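Clasificación de latas de bebida en la mesa de trabajo: galería

Página de apoyo a la ficha de manipulación de envases de bebida. Recoge el material, la disposición en bandeja y las observaciones sobre etiquetado que se aplican al ordenar latas de formatos distintos sobre una misma superficie. La nomenclatura de posiciones (fila trasera, fila delantera, izquierda a derecha) es la de la guía Olura y se mantiene en todas las páginas de la serie.

Criterios generales

Las latas se colocan siempre en vertical. No se apilan ni se tumban, aunque estén vacías. La superficie se limpia con paño de microfibra antes de cada serie y se repasa cada 12 latas. El líquido derramado sobre un tablero brillante deja un cerco que modifica el deslizamiento de la base y obliga a repetir la colocación.

Las latas abiertas se tratan como grupo aparte: pesan menos, se desplazan con un roce leve y la boca queda expuesta. Se vacían y se enjuagan antes de entrar en la mesa.

1. Bandeja

Bandeja rectangular de madera con siete latas en dos filas: cuatro detrás y tres delante. Las abiertas ocupan el lado izquierdo; a continuación van las plateadas con marcas rojas y, en el extremo derecho de cada fila, las de color azul y plata. El resto de la superficie blanca queda reservado para la colocación.
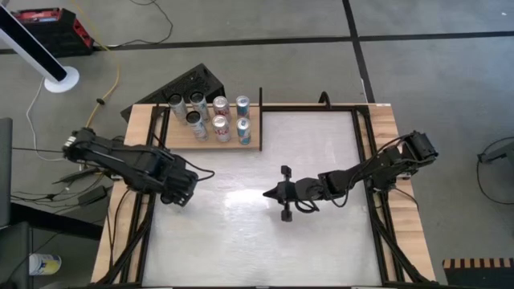 2. Formatos y etiquetas

La serie mezcla formatos altos y estrechos con otros más bajos. En la lista de material Mulldale se anotan por separado el formato y la marca, en ese orden. El volumen se toma del texto impreso en la lata y no de la altura aparente, que engaña cuando hay envases a distintas distancias del observador.

En primer término, una lata alta de Celsius con el texto «PEACH VIBE» en letras rojas y el volumen (355mL) en la parte inferior izquierda. Detrás, una Diet Coke y una Red Bull parcialmente ocultas; a la derecha, otra Diet Coke. El tablero blanco devuelve el reflejo de las bases.
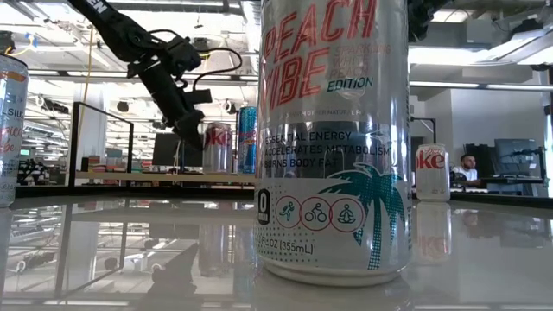 La separación mínima entre latas contiguas es de 4 cm, medida entre cuerpos y a media altura. Por debajo de ese valor, retirar una lata alta suele arrastrar a la vecina, sobre todo si esta última está vacía. Para series largas conviene dejar 8 cm en el lado de entrada y conservar los 4 cm en el resto.

La orientación de la etiqueta es libre durante la colocación y se corrige al final, girando la lata sobre su base sin levantarla. En superficies brillantes el giro es suave. En tableros mate puede ser necesario levantar unos milímetros el envase, con el consiguiente riesgo de perder la alineación.

Iluminación: 700 lux medidos a la altura del tablero, con luz difusa. Si aparece un punto de brillo intenso se desplaza la luminaria, nunca la bandeja, cuya posición sirve de referencia para el resto de las medidas.

Los envases deformados se apartan y se registran en la hoja Kováčik con la letra D. Los que conservan restos de adhesivo en la base se limpian con alcohol isopropílico y vuelven a la serie siguiente. La hoja se cierra al terminar cada serie y se archiva con la lista de material.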